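About Us
Who We Are | Our Programs | Get Help | Give | Contact

Tillmont Neighbor Pantry

We give out groceries, and hot suppers, to people in Tillmont and the towns up the river road. No paperwork at the door. No proof of address. Come in, get a cart, take what your household will eat.

Started in Muthoni Makori's garage on Cerine Street with two chest freezers and a folding table. She'd been driving leftover bread from the bakery to a couple of families on her block. Then it was more families. Then the bakery asked if she could take the rolls too. Her brother Tumaini came on that winter to do the driving and never went back to his old job, which paid better.

These days we're in the former Dultevar shoe store, next to the bus stop. Ramp on the left side, please use it if you have a stroller, the front step is high. We serve 200 households a month and cook supper 3 nights a week.

What we do

Groceries. Choose-your-own shelves, plus milk and eggs when we have them. Produce goes fast -- mornings are best.

Supper. Doors at 5:30 pm, food at 6. Sit down or take it home. Always one dish without meat. Tell the kitchen about alergies, they will work with you.

Home boxes. For folks who can't get out. Tumaini runs the route himself, 66 stops right now, and there is a waiting list. Call and get on it anyway.

School break bags. Breakfast and lunch stuff for kids when the cafeteria is closed. Sign up at the front desk or through the school office.
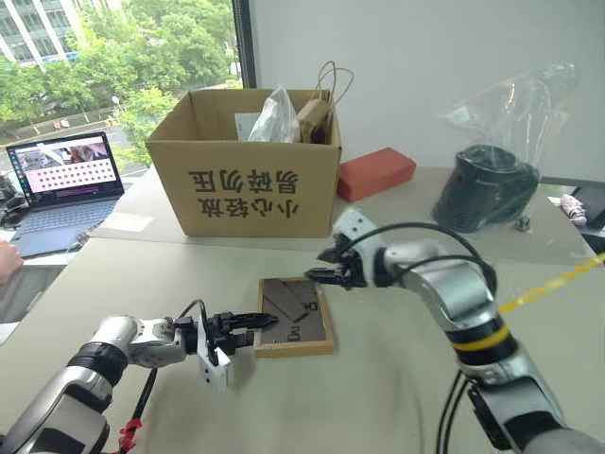 Small wood frame, face down on the table.

How we're run

Small nonprofit. Board of 8, half of them have used the pantry and that's in the bylaws. Two paid staff, Muthoni (director) and Tumaini (food and transport). Everyone else gives their time. Annual report is at the front desk, ask for a copy, or email and we'll send it.

Where the food comes from: grocery store pickups, two farms, church drives, and whatever we buy ourselves. We buy more than people think. Rice, oil, beans, diapers. Rungrueang Market sells to us at cost on the rice and has since the garage days, thank you as ever.

What we believe

People know what they need. So we don't pack a bag for you unless you want us to. We dont ask why you came. No prayer or class or talk required before you eat -- we get asked this a lot, the answer is no. If you come once a year or every week, same welcome.

The Makori Award

Every May we recognize one person or group in the county who has been feeding neighbors without much notice. Comes with a supper in their honor and a grant toward food costs. Muthoni did not want it named after the family. She was outvoted. Nominations open in the new year, one page is plenty, handwritten is fine.

Want to help?

Most needed right now: supper dishwashers, a second driver with a clean license, anyone who can fix a walk-in cooler door. Food donations at the back door, 9 am to noon. Please no opened packages and no home canning, we have to throw it out. Money is good too, it goes further than cans.

Questions, call the desk or just stop by. If the phone rings and rings we're probably unloading. Try again after lunch.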